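Gimard bimanual handling project
Progress report, period 2
Tuesday, June 16, 2026
To: Fonham program office
From: Begoña Montoya

Short one this time, we lost days to the fault and I am still catching up. Main points first, detail after.

Status: behind on the transfer tasks. On plan for the sorting tasks. Budget fine. One safety item, closed except for the paperwork. One hardware item, still open.

What went wrong

Both arms stopped in the middle of a transfer with the grippers nearly touching. Controller threw a joint torque fault on the right arm, left arm kept pushing for a moment longer than it should have. No one hurt, no one inside the guard line. Fingertips on the left gripper bent out of true and had to be replaced. Wrist joint on the right arm was checked and is OK.

First guess was the fingertips binding on each other. Wrong. Second guess was the hose on the right arm snagging at the wrist and adding load. Partly right, we could get a small torque bump that way by hand, but too small to trip anything. We spent too long on this and I take the blame for it.

The real cause is the stop handling. Each arm has its own controller, and a fault on one is passed to the other through the Minska bridge software. The bridge was meant to pass it straight through. After the February update it was queueing the stop behind ordinary status messages. When traffic is light you don't notice. When both arms are streaming full rate the stop arrives late, and late is exactly when the grippers are close together. So every close transfer since the update ran with a slow cross stop. That is the safety item.

Nobody caught it becuase our acceptance test was run with the arms parked apart and hardly any traffic. The hard-wired emergency stop does not go through the bridge and was never affected. We tested it again anyway, both buttons, fine.

What we did

- Stopped all two-arm work the same afternoon. Single arm work carried on at reduced speed.
- Wired a direct stop line between the two controllers, bypassing the bridge completely.
- Rolled the bridge back to the version before the update. Told Minska, sent them the logs. They have reproduced it, no fix date yet.
- Lowered the force limit on both grippers for any move where the tips are inside the shared zone.
- Re-routed and re-clipped the right hose. Not the cause but it was bad practice.
- Soak test, 72 hours, both arms moving at full message rate, forced faults at random points. 2 late stops in the first run, both traced to a loose connector on the new stop line. Fixed, run repeated from zero, no late stops.

Two-arm work restarted after the second soak. Tasks are small-object handling and close passes over the table, same list as before.

Close work between the arms, plus the table from the fixed side

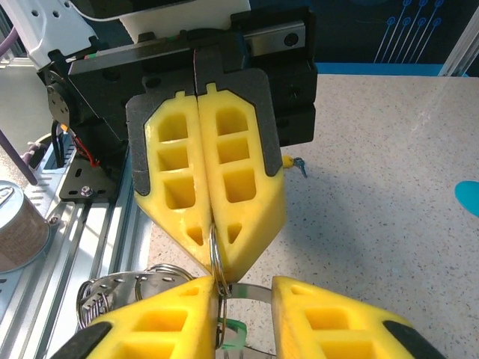
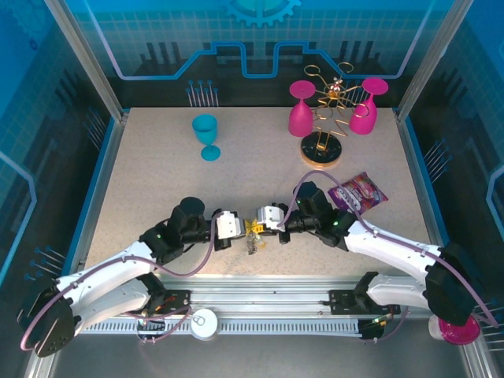
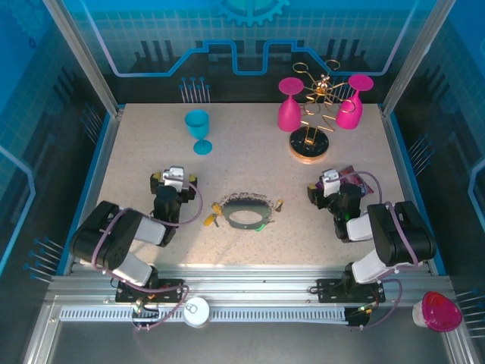
Open item: the right gripper. Since the restart it sometimes reports closed when it is a hair short of closed. Tsai supplied the position sensor and think it is a calibration drift after the shock load. Could be. Could also be the replacement parts sitting slightly differently. I don't want to call it until we have swapped the sensor and seen it go away. Until then the operator confirms each grip before a pass — slow, but it stays in.

Effect on schedule

15 working days lost, counting the soak tests. I can get some of it back by running the sorting tasks on one arm while the other is being calibrated. Not all of it. Asking for the transfer milestone to move by two weeks. The final date stays where it is for now, will tell you at the next report if that changes.

Cost: replacement fingertips, cable, connectors, all out of the consumables line. The sensor swap is under warranty if Tsai agree it was the drift. If they don't, it comes out of contingency and I will ask first.

Paperwork: incident form is done and signed. Risk assessment is being re-written to cover the cross stop, with the acceptance test changed so that it has to be run at full traffic with the arms close. Draft to you this week. Please send it back with comments soon, the revised version needs to be in place before we go back up to normal speed on the passes.

Need from you: a yes or no on the two weeks, and a name at Fonham to review the risk assesment.

Begoña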